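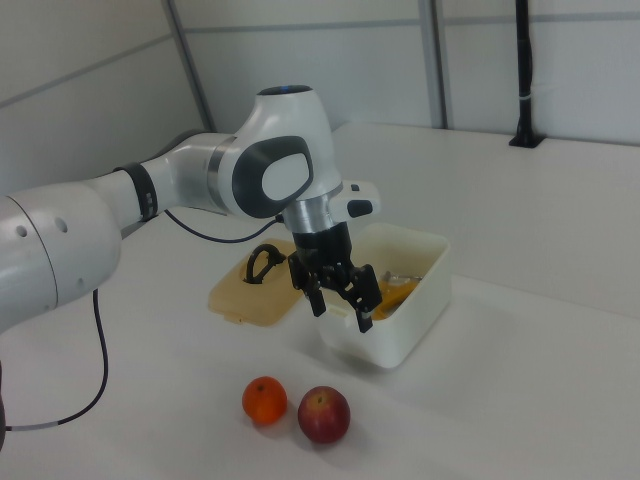
Storing apples and tangerines in a small latched plastic box

Kitchen & Storage > Containers
Posted by Rizwan Khattak, 21 Nov 2024
Viewed 3716 times

I have a small white plastic storage box, rectangular, with rounded corners and a separate lid. It has a latch tab on each short side. It was sold for general household use and spent its first months in a drawer with odds and ends in it. I now want to use it for fruit on the counter, mostly apples and tangerines, in a room that is heated during the day.
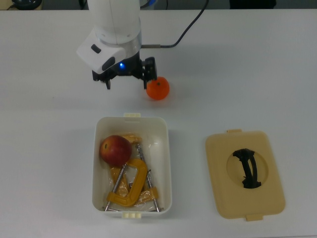 Apple in the box, orange fruit still on the table.

I would like to know the following. Can both kinds of fruit share one box? Should the lid be latched, resting on top, or left off? Is there any point in drilling vent holes? The last time I latched it overnight there were water drops on the inside of the lid in the morning. The box has no food mark on the base that I can find. The label said Storeck and gave a volume but nothing about food.

Gavin Lindsay

Leave the lid off. Fruit gives off moisture after picking, and a latched lid keeps that moisture in, so the drops you saw are normal. Water sitting on tangerine peel leads to mold at the stem end first.

On sharing: apples release ethylene, which speeds ripening and aging in many other fruits. Citrus ripens very little after picking, so the effect on a tangerine is smaller than on a banana or a pear, but it can still shorten its life. For a few days on a counter I would not separate them. For two weeks or more I would, and I would put the apples in the refrigerator. 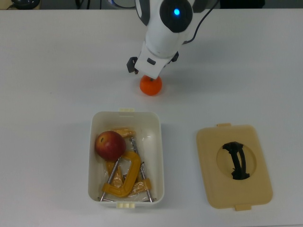 Lid set aside, box left open.

Do not drill. Holes in thin polypropylene tend to start cracks, and the rough edges mark the fruit. If you need a cover against dust or flies, lay a cotton cloth over the rim.

Empty everything else out first and wash the box with dish soap. With no food mark I would line it with paper towel and keep to whole, unpeeled fruit – no cut pieces.

Barış Gezer

I just use a bowl. Works fine.

Gheorghița Pană

Mostly agree with Gavin. A few additions from use. I have kept fruit in an Etside box of similar shape since April.

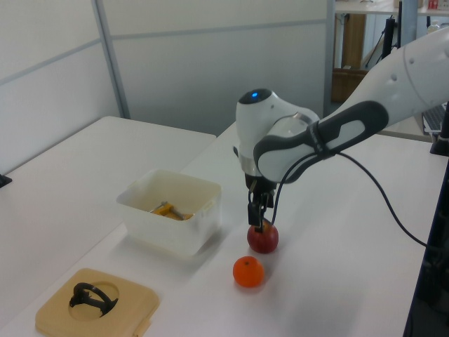
Order of work

1. Take out tools, clips and anything with metal on it. Hard edges bruise apples, and a bruised apple spoils sooner.
2. Wash the box and the lid, then dry both fully. The groove under the rim holds water, so go over it with a cloth.
3. Check each piece at the stem before it goes in. Soft ones get eaten that day.
4. Apples at the bottom, tangerines on top, one layer of each. A deeper pile flattens the lower fruit.
5. Change the paper when it feels damp.

If the lid must go on for transport, latch one side only and take it off again on arrival.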